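**Unit 5 — Planning and Budgeting for a Two-Arm Work Cell**

Students are to read this handout before the Sunday planning session. The Danow budget form must be completed in full.

The purchase price of the robot is only one part of the request. In the Lawal case, the buyer set aside 70 percent of the budget for the arms and grippers and 25 percent for installation and training. The remaining 5 percent was meant to cover the bench, wall storage, hand tools and cables, and it proved too small. Gronberg later approved a further $2,000.
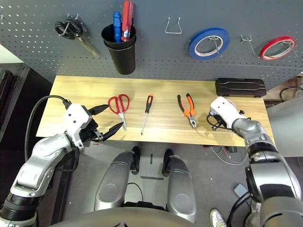
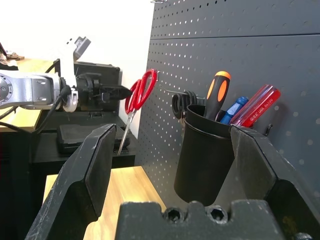
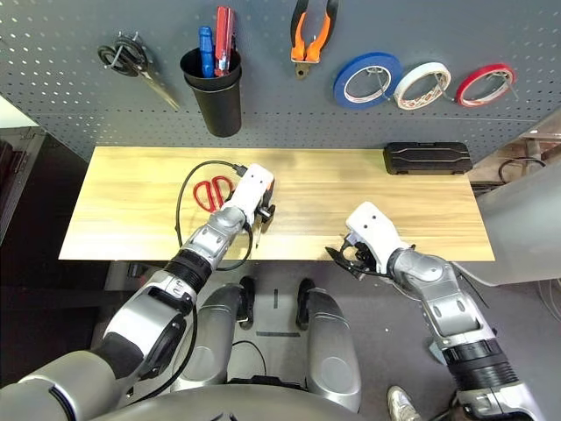
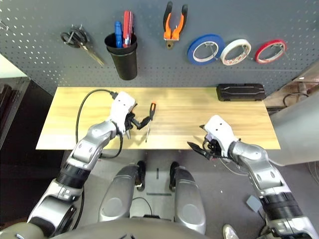

*Figure 1. Two-arm robot at a tool storage station with pegboard.*

When preparing the request, list the following as separate lines:

- work surface and wall panels
- hooks, cups and other holders
- hand tools and spare tools
- cable routing and floor space

Items that wear out, such as tape, belong in the yearly operating budget — they may not be charged to equipment. Quotes from Hurside must show delivery as its own line.

Requests without a floor plan will be returned to the student.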